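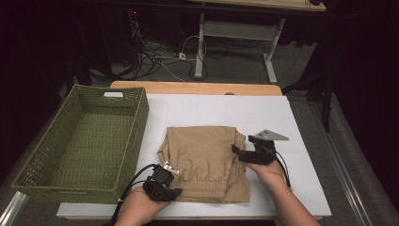
About Grarlow

Grarlow is a garment care and folding service based in Odby. We take in clothing from rental firms, schools, care homes and small uniform suppliers, and return it clean, checked, folded to a set size and sorted by wearer. We have been doing this since 2000. The first site was a single room behind the Limby drycleaner. The present building has a receiving area, a wash floor, a drying floor and a folding room with 9 tables.

What we handle

Most of our volume is everyday clothing: trousers, polo shirts, tunics, work shirts, fleece tops and children's uniforms. We do not handle leather, fur, wedding garments or anything labelled dry clean only. Curtains and bed linen are accepted from existing accounts by arrangement.

Elastic-waist trousers make up a large share of the care home work and have their own folding standard. A gathered waistband is thicker than the leg fabric and shorter than the hip panel it is sewn to, so the garment will not lie flat the way a pair of pleated or flat-front trousers does. If it is folded on the waistband, the bundle springs open in the stack. Our standard is as follows.

Lay the garment face up with the waistband toward the operator.
Smooth the seat panel away from the band. Do not stretch the elastic to remove the gathers.
Bring one leg over the other, matching the inseams.
Fold the hems up to just short of the waistband, then fold once more.
Turn in any loose leg fabric at the sides.
Check the surface for lint, thread ends and pulled stitching before the bundle leaves the table.

The finished bundle is rectangular, with the band on an outside edge. Wearers or staff can then find the waistband by touch and read the size label without unfolding the garment.

Tables and baskets

Each folding position has a table, a white board and a basket. The board gives a smooth, pale surface against which dark lint and loose threads are easy to see. It is wiped down at the start of the shift and again at 2 in the afternoon. Boards that have picked up scratches are replaced, as a rough edge can catch on light cotton.

Baskets are open at the top and have handle cutouts. Woven sides let air through, which matters when garments come off the dryer with some warmth left in them. A basket is filled to just below the handle cutouts and no higher. Overfilled baskets crush the lower bundles, and the creases that result are harder to remove than the ones that came out of the wash.

Creasing

The point customers raise most often is creasing in lightweight cotton trousers.

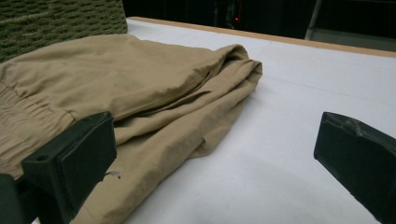
Rasa Paju: We changed to the thinner summer-weight cotton in August and I expected complaints about wrinkles. There were a few in the first fortnight. After that we asked Grarlow to send them on hangers for one ward and folded for the others, and the staff on the hanger ward asked to go back to folded because the elastic waists kept sliding off. A light crease has been an easy trade for us.

Pressing is available as a separate line on any account. It is applied to the leg and seat panels only. Elastic waistbands are not pressed, as repeated direct heat shortens the life of the elastic. Customers who want a smoother finish without pressing can ask for a shorter drying cycle and same-hour folding.

Repairs and rejects

Loose thread ends are trimmed at the table. Open hems, failed seams and missing buttons go to the repair bench, which is run by Weidong Yuan. Garments with perished elastic are tagged and returned unfolded with a note, and the owner decides whether to have the band replaced. Grarlow does not discard customer clothing.

People

Annick Bodin manages the folding room and wrote the current folding standards. Gareth Rudd looks after accounts and collection routes. Rostam Fallahi runs the wash and drying floors. The company employs 43 people across two shifts.

Accounts

New accounts start with a trial load. We weigh it, fold it to our standard and return it with a sheet listing garment types, faults found and the price per piece. Changes to fold size, stack height or labelling are agreed at that stage and written into the account. Collections run to Odby, Limby and the surrounding rural routes.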